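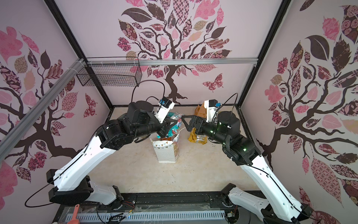
Visit to the Raudsepp Gift Packing Open Day, Bruvton

Report to members of the Trotaston Small Retailers' Association
Prepared by Tarek Bensaid

Purpose of the visit

The Association accepted an invitation to attend the March open day held by Raudsepp at its premises on the Lavside estate, Bruvton. Several members sell filled gift bags at fairs and over the counter, and most of them fill the bags by hand in a back room. The visit was arranged so that members could compare their own practice with that of a firm for which gift bags form a large part of the year's work. Eleven members attended. The coach left Trotaston at 8.15 and the party was received at the Lavside gate shortly before ten.

Programme

The morning began with a short talk in the front office, followed by the bag store, the snack and confectionery store and the filling area. Lunch was provided. The afternoon was given over to samples, prices and questions. Visitors were asked to leave coats and bags in the cloakroom and to keep food bought elsewhere out of the stores.

The bag store

Raudsepp keeps 183 designs of paper bag in regular stock and can obtain others to order. They are shelved by size first and by occasion second, an arrangement that several members found preferable to their own. The staff observed that a customer who asks for a birthday bag can usually be persuaded to take a different pattern, but cannot be persuaded to take a bag too small for what has been bought.

The children's party range drew the most interest. The white bag with small printed dots and a row of bunting was on show with a mixed filling, and members asked for it by description at the samples table later in the day. It is a cheerful bag without being tied to one age, and it would serve equally well for a school fair or a summer fête. It has a string handle, which members should bear in mind when filling: the string is apt to fall inside and be trapped beneath the first packet. Raudsepp's advice is to draw the handles outwards before anything is put in. 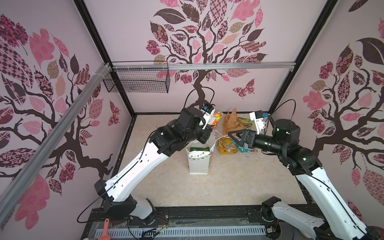

Party bag in the dotted bunting design, with snack packets to go with it.

The filling

The firm's approach to filling was set out in some detail. A mixed bag of snacks is built from the bottom, with the narrower packets standing upright wherever possible. Puffed packets are left until the end. They take up a good deal of room for their weight and give the bag a full appearance, and a crinkled top showing above the paper was considered an attraction by our hosts. One of our members disagreed and prefers to see the bag folded over and sealed. Both methods are in use at Raudsepp, according to the customer's wishes, though the open bag is said to be quicker by a clear margin.

Colour received more attention than the party had expected. Where the bag is white or pale, the staff choose packets in strong and differing colours - teal beside yellow, for instance - and avoid placing two of the same kind together. Plain brown paper packets are used sparingly in the children's range, and are more often found in the adult hampers.

The question of weight was also raised. For the smaller paper bags Raudsepp works to a limit of 400 grams. Members who include bottled drinks in their own bags were advised to test a few by carrying them the length of the shop before offering them for sale.

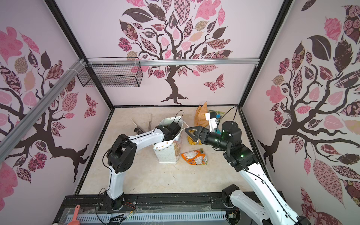
After a break for coffee, the party heard how orders are planned. Each order is given a written sheet showing the contents of a single bag in the order in which they are to go in. The sheet remains with the order until it leaves the building, and any substitution is entered on it by hand and initialled. A typical order from a small shop is for 80 bags, and Raudsepp does not ordinarily accept fewer than that. Members whose needs are smaller may wish to order jointly, and the Association's office is willing to collect names.

Sweets and labelling

The confectionery store holds both domestic and imported lines. Members were encouraged to look closely at the wording on imported packets, since a bag that passes into a child's hands has usually lost any outer carton that bore the full details in English. The staff look for the product name, the flavour and the ingredients on each inner packet, and place the item to one side if any of these cannot be read.

Among the sweets were green packets of Fox's Crystal Clear oval candy in a Spring Tea variety, marked in two languages, "Berbagai Macam Rasa Buah" and "Assorted Fruit Flavours". A flat packet with a hanging slot of this sort is convenient to the retailer in two ways. It can be sold singly from a peg, and it will lie flat or stand against the side of a bag without disturbing the rest.

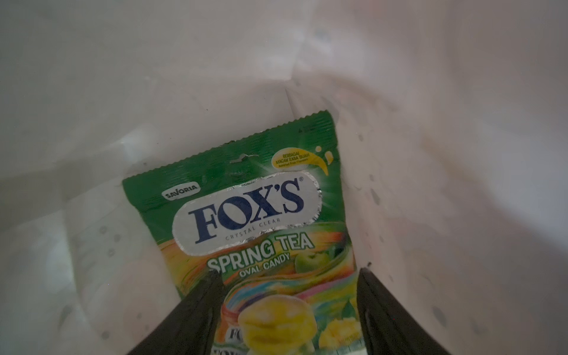 Members dealing in mixed bags were reminded that boiled sweets are not suitable for the youngest children, and that a separate bag should be made up for them and plainly marked. Raudsepp ties a coloured ribbon to the handle for this purpose. The party thought a written tag safer, as ribbons come off.

Prices and delivery

Price lists were handed out and copies may be had from the Association's office. Delivery to Trotaston is made weekly. Empty bags are supplied flat in packs, and carriage is charged on orders of fewer than 6 packs. Samples of the dotted bunting bag, and of a plain cream bag in the same size, have been brought back and may be inspected during office hours.

Matters to be followed up

The office will write to Raudsepp to ask whether the bunting design can be had with a wider base. A reply is also awaited on the storage of filled bags in warm weather, a point raised by two members with south-facing shops. Names for a joint order should reach the office before the next general meeting.

The Association thanks the staff at Lavside for their hospitality and for an excellent lunch.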